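Tulleck Lodge - shared kitchen inspection, February
Unit 422, ground floor. Checked by Rhiannon Trevor, 4 pm. Follow-up: Chalerm Kongkaew.

1. Fridge temperature. Pass. Read 4 degrees on the middle shelf. Door seal wiped, no splits found.

2. Smoke alarm. Pass. Tested with the button.

3. Kettle and toaster leads. Pass, but the toaster tag runs out next month. Noémi has the list for retagging.

4. Bench and wall. Comment. Small white specks on the grey benchtop, and faint smudges on the wall. Wipe down after each meal, right back to where the bench meets the wall. Keep water well away from the power outlet.

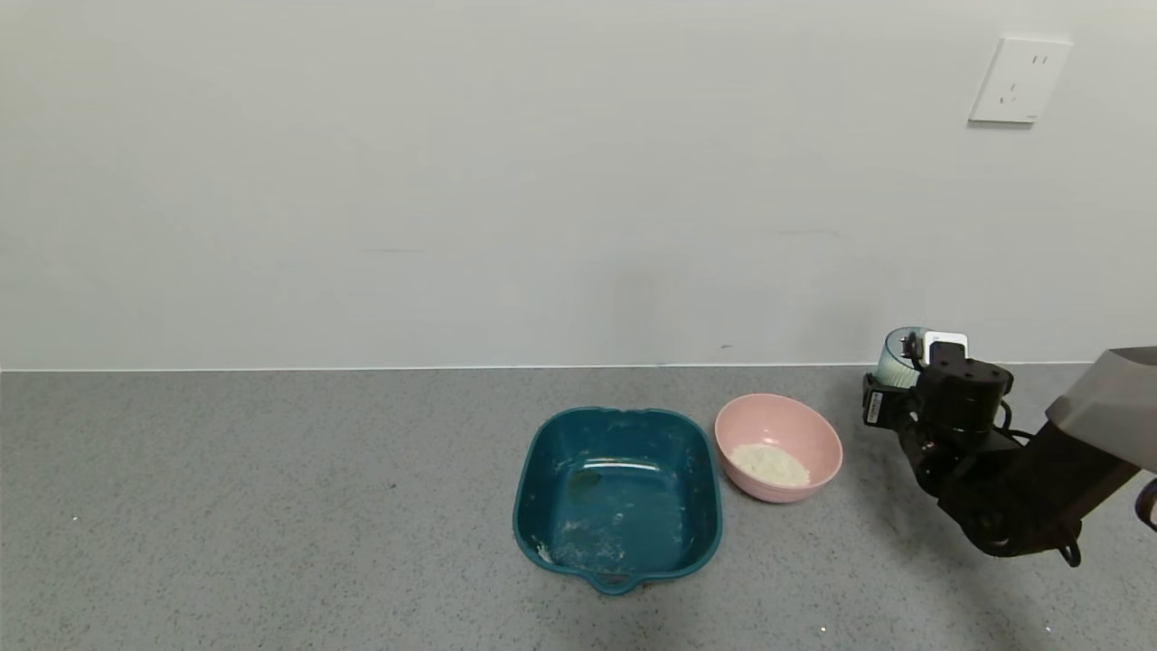

5. Bowls and basins. Fail. The teal square basin had residue inside, with a brownish stain on one side. Anything put back on the shelf has to be washed first - a quick rinse won't shift dried starch. Please redo by tomorrow noon.

6. Cooked rice. Comment. There was rice in the pink bowl. Cooked rice goes in the fridge, covered and dated, within an hour of cooking. If no one can say when it was made, bin it.

7. Power board under the window. Pass. Rated to 2000 watts, label still readable. One heating appliance at a time.

8. Fire blanket. Fail. Hook is loose and the pouch hangs behind the door. Chalerm to refix at shoulder height.

Items 5 and 8 to be rechecked by Nia Parri. The sheet stays on the clip by the pantry until both are signed.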